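Ticket 115 - Flirnia House, upper flat - Bedroom 2 radiator heats with valve shown as closed
Status: Closed
Product: Trandanum radiator valve, Paltance heating controller 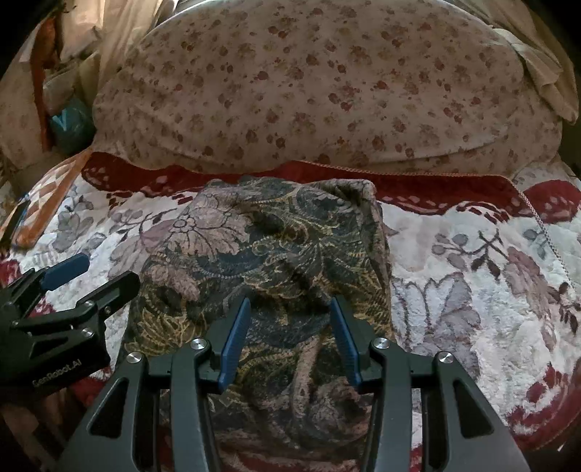
Bedroom 2: patterned cloth on the bed.

Reported fault

Radiator in bedroom 2 gets hot during the night although the Paltance controller shows the valve as closed and no heat being called for in that room. All other rooms follow the schedule. Tenant reports the room is too warm to sleep in by the early hours and cools again during the morning. Fault began in the week after the batteries in the Trandanum valves were changed. No error code on the valve or on the controller.

Installed equipment

Paltance wall controller in the hall, wired to the boiler. One Trandanum valve on each radiator, linked to the controller by radio. Han room sensor in each bedroom. Two-pipe system. Bypass is manual and sits in the airing cupboard. Boiler flow temperature was set to 80 on arrival of this ticket. No changes to the pipework on record.

Log

Entry: first response
Asked tenant to take a reading from the controller at bedtime and again if woken by the heat. Asked for the radiator to be felt at the top, at the bottom and at each tail. Asked that the schedule be left alone until the readings were in.

Entry: tenant reply
Controller at bedtime: bedroom 2 target met, valve closed. Controller at 03:10: same. Radiator at 03:10: hot across the top, warm at the bottom, valve tail hot, lockshield tail warm. Tenant also reports a faint ticking from the pipes under the floor before the radiator warms up.

Comment: hot valve tail and cooler lockshield tail means water is passing through the valve in the normal direction. Reverse circulation through the return can be left out for now. The ticking is pipe expansion and fits with the boiler firing.

Entry: why the boiler is firing at that hour
Checked the controller history. Heat is being called for by the bathroom, which has a night setting to keep towels dry and comes on at 02:30. This is a valid call and was set by the tenant. It explains the hot water in the pipes. It doesn't explain why bedroom 2 lets it through.

Entry: pairing check
Possibility that two valves were swapped when the batteries were changed, so that the bathroom call opens bedroom 2. Asked tenant to raise the target for bedroom 2 only and listen for the motor. Motor in bedroom 2 ran. Lowered target, motor ran again. Repeated with the bathroom. Bathroom motor ran, bedroom 2 stayed silent. Pairing is correct.

Entry: sensor check
Han sensor in bedroom 2 compared with a plain thermometer on the same shelf overnight. The two agree. Sensor isn't behind a curtain or above the radiator. The sensor is ruled out. In any case the controller was reporting the valve as closed, so a false low reading was never likely.

Entry: position reading
Opened the service page for the bedroom 2 valve. Reported position was closed. Stored travel was 57. The same page for bedroom 1, which has the same radiator and the same valve body, shows 80. The valve head is stopping short and treating that point as fully closed.

Comment: the Trandanum head doesn't measure whether water is flowing. It drives the pin in until it meets resistance, stores the distance, and from then on calls that point closed. If it meets resistance early the stored value will be too low. The controller has no means of knowing this and shows whatever the head tells it.

Entry: recalibration, first attempt
Tenant removed the batteries, waited for the display to go blank, refitted them and let the head run its set-up. Stored travel unchanged. Radiator hot again the following night.

Entry: recalibration, second attempt
Same steps with the head taken off the valve body first, then refitted when the display asked for it. Stored travel unchanged. Tenant notes that the collar was hard to turn and seemed to bind before it was fully on.

Comment: this should have been asked earlier. A collar that is cross-threaded or sitting at an angle will give this fault. So will a stiff pin. Both need to be looked at with the head off.

Entry: site visit, Sunday
Boiler off at the controller. Head removed from bedroom 2 valve. Collar thread clean, no damage. Adaptor ring between head and body was found to be seated at a slight angle, with one lug outside its slot. Ring removed and refitted, all lugs in. Collar then turned freely by hand to the stop.

Pin checked while the head was off. Moved in under firm pressure and came back, but slowly and with a sticking point part of the way along. Worked in and out against a flat piece of wood until it moved evenly. No water at the gland. No oil used. The makers of these valve bodies generally advise against it and it wasn't needed.

Head refitted, set-up run. Stored travel now 80, matching bedroom 1.

Entry: test on site
Boiler on. Bathroom target raised to force a call. Bedroom 2 target lowered. Bathroom radiator hot within a few minutes. Bedroom 2 valve tail warm close to the floor only, radiator cold throughout. Held in this state for the rest of the visit with no change. Bedroom 2 target then raised: motor ran, radiator heated evenly. Lowered again, motor ran, radiator cooled.

Warmth in the first part of the valve tail is conducted from the pipe and isn't a sign of passing.

Entry: bypass and flow temperature
With only the bathroom calling there is little open pipework on the system at night, and the pump was pushing hard against the closed valves. Bypass in the airing cupboard was found fully shut. Opened by a small amount until the noise in the pipes dropped. Position marked on the body with pencil.

Flow temperature reduced from 80 at the tenant's request, to be judged over the next cold spell. This isn't part of the fault - it is recorded here so that a later complaint of slow warm-up isn't taken for a valve problem.

Entry: follow-up
Tenant reports bedroom 2 radiator cold at 03:00 on each night checked since the visit. Room temperature on the Han sensor falls slowly overnight and rises at the scheduled time. Ticking under the floor still present but quieter. No further readings needed.

Cause

Adaptor ring on the bedroom 2 valve not fully seated after the head was taken off for the battery change, together with a sticking pin. The head met resistance early, stored a short travel and left the valve partly open while showing it as closed. The night call from the bathroom then sent hot water through it.

Fix

Ring reseated, pin freed, head recalibrated.

Notes for similar tickets

1. Read the stored travel before asking for anything else. Compare with a valve of the same type in the same property.
2. Batteries in this head can be changed without removing it from the valve. Tenants often take the whole head off. Ask which was done.
3. Recalibrating with a badly seated ring stores the same wrong figure again. Check the ring first.
4. "Closed" on the Paltance screen is the position reported by the head and nothing more.
5. Check what else is calling for heat at the time of the complaint. A passing valve goes unseen for as long as the boiler is off.

Open points

Battery leaflet for tenants doesn't say to leave the head in place. Passed to the documents queue as a separate request. The pin in bedroom 2 may stick again after a summer shut. If the fault comes back, open a new ticket quoting this one and ask for the valve insert to be replaced.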